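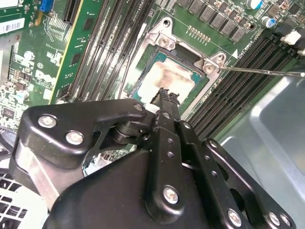 Slot two, open day, teardown bench. I have 25 minutes including questions, and the demo cell opens right after, so keep this part short. The job at the bench is taking old servers and workstations apart so the parts can be sorted and reused. Start with the processor, since it's the step visitors ask about most. Point at the screwdriver tip on the bracket screw, then at the old thermal paste on top of the processor. Say that the paste is what makes each unit a little different for us.

**Who we are (1 min)**

- Brider runs the line. Clikum wrote the planning software. Parts testing happens at the Ellcombe building, across the parking lot.
- Valquíria Cordeiro is at the bench today and will take hands-on questions. Amr Mansour is at the safety station.
- Thank Joon-young Yook for the loan of the second table.

**Order of work (5 min)**

Go slowly here. Last February I rushed it and had to go back.

1. Lid off, drives out. Done by a person before the unit reaches the cell.
2. Memory out. Both banks should be empty before we go near the socket. They are in the picture, so use it.
3. Bracket screws. Loosen them a bit at a time, in a cross pattern.
4. Processor out, into the tray.
5. Board out, then the chassis goes to metals.

Step 3 is where most of our stops happen. A screw that sits slightly crooked looks fine to the camera until the driver slips. Alper Güneş has a bag of damaged screws to pass around. Get the bag back before the group leaves.

**Numbers (2 min)**

- 2795 processors recovered last year, out of 3189 units that came in.
- The rest were damaged on arrival, or had no processor, or were pulled by hand. Don't give a split. We didn't record it well enough.
- Target for this year is 1000 per quarter. If someone asks whether we're on track, say nearly.

**What people get wrong (3 min)**

Visitors expect speed. A trained person is faster on a clean unit, and Valquíria will beat the cell if anyone asks her to. Let her do it if there's time. The cell is there for the long runs, and for units with heavy dust that people don't want to lean over all day.

The second one is the grip. People ask why we don't squeeze harder. Processor edges are thin and the socket underneath can be ruined by one bad lift. Then the board is scrap too. Mention the narrow fingertips. We changed to these after the wide ones kept touching the bracket.

**Live run (8 min)**

Walk over with the group. Everybody stays behind the yellow line. Marcelino Batista starts the run when I raise my hand, and I don't raise it until Amr nods.

If the run stops: say it stopped, read the message on the screen out loud, and let Marcelino clear it. Don't fill the time with jokes. If it stops twice, go to questions.

**Likely questions**

- Cost of the cell: refer to the front desk, they have the sheet.
- Can it do laptops? No. Too many clips and too much glue. The Štěpánek trial is looking at this, no results to share yet.
- Do you wipe the drives? Drives never come into this room.
- Where do the processors go? Ellcombe tests them, good ones are resold, bad ones go to metals.
- Jobs: two people on this line before, two now. Different tasks.

School group comes Tuesday. Same talk, skip the numbers, longer live run. Need more safety glasses in small sizes.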